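Working safely around the picking cell: your questions

Do I need training before I use the cell?
Yes, and we promise it's painless! The course takes 2 hours, and Josefina Ledesma runs it for groups of up to 12. Please come even if you've used an arm somewhere else - our rules may differ from the ones you know.

Can I reach into the bin to straighten a block?
Please don't while the arm is enabled, however tempting it gets when one lies at an awkward angle. Stop the arm, wait until it's still, and then reach in.

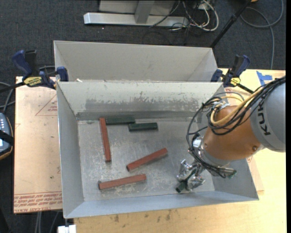 Estarcombe Robotics Workshop - Shared Equipment Team

Who checks the clamps?
Whoever is running the session, every single time. The bins are clamped where they meet, so give both clamps a good firm tug before you start, and again if anything has bumped the table.

Where does the handheld control go?
Keep it within reach of the person in charge, and never under a pile of cables.

Something looks wrong. Whom do I tell?
Stop first, then call Delia Benítez on extension 122. She'd much rather hear from you twice than miss it once.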